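Chapter 7
Sinks, Racks, and the Work of Washing Up

What this chapter covers
Parts of a double-basin sink
Tools kept at the sink
Sorting between hand washing and machine washing
Loading a wire rack
Terms to know: basin, divider, strainer, overflow, gooseneck, tine

Most household cleaning courses begin with floors. This book puts the kitchen sink first in Part Two, for the simple reason that it gets used more times a day than any other work area in a home. Students who learn to keep a sink in order usually find the counters and the stove easier to manage.

The material in this chapter was first taught in the Atton home skills course and revised in July for the Salinas edition. The exercises assume a class period of 108 minutes, with the last part set aside for cleanup. Classes with shorter periods can split the chapter after Section 7.2.

7.1 The double sink

A double sink has two basins side by side with a divider between them. In the older way of working, one basin held soapy water and the other held rinse water. Many homes now have a dishwasher as well, and the two basins are used more freely. One may be kept clear for rinsing and draining pots while the other is given over to a drying rack.

The drain sits at the bottom of the basin and is covered by a strainer, which catches food scraps. Some basins also have overflow openings just below the rim. These let water escape before it reaches the counter, and they collect grime that is easy to miss. A narrow brush will reach them.

A gooseneck faucet has a tall spout. The height leaves space for a stockpot or a large bowl, but water falling that far will splash, so the flow should be kept low when the basin is empty.

A roll-up rack is a set of metal rods that lies across the top of a basin. It can be rolled and stored when not needed. Items placed on it drain straight into the sink. A sponge or a dish brush can be left on the rods between uses, where air reaches it from below – a sponge left lying on the basin floor stays wet much longer.
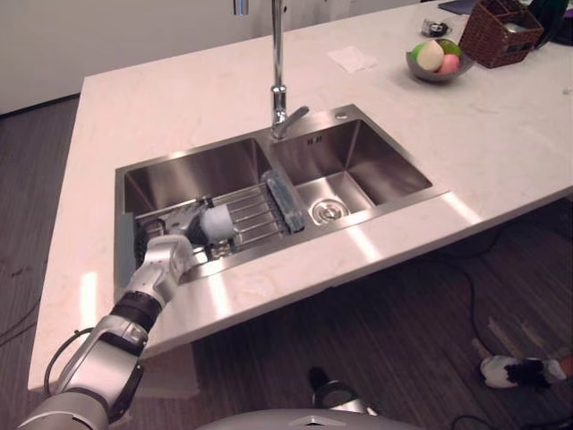 7.2 Choosing what to wash by hand

Before washing anything, sort. Group the items from the counter into those that will go in the dishwasher and those that will not. Cast iron, sharp knives, and most wooden items are washed by hand. Plates, glasses, and everyday flatware can go in the machine if the maker allows it.

Plastic needs more thought. Thin plastic can warp near the heating element, so it belongs on the upper rack. Thicker plastic holds its shape better but still scratches. The scratches come from scouring pads, from knives, and from rubbing against other items in a drawer. Light scuffing is mostly a matter of looks. Deep scratches hold food and stain, and a food container in that condition should be replaced.

Check the underside of each plastic item for a care mark. If there is no mark, wash it by hand in warm water with a soft sponge.

7.3 Loading a wire rack

The rack in a dishwasher is made of crossed wires with upright tines. The tines hold plates apart so that water can pass between them. Cups and bowls go in face down, at a slant if the rack allows it.

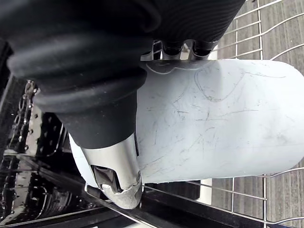
Long or rounded items are harder to place than plates. A cylinder laid flat on the wires may roll during the wash and come to rest against the spray arm. Set it against a row of tines, or stand it with the open end down if it has one. Solid pieces can lie flat as long as something keeps them from moving. Leave a gap on every side. After loading, turn the spray arm once by hand to see that it clears everything.

Do not stack one item on top of another. The lower one will not be rinsed properly, and plastic pieces that knock together will pick up new marks.

Practice 7A
Draw the sink you use at home or in class. Label the basin or basins, the drain, the faucet, and the overflow if there is one. Note where the brush and sponge are kept.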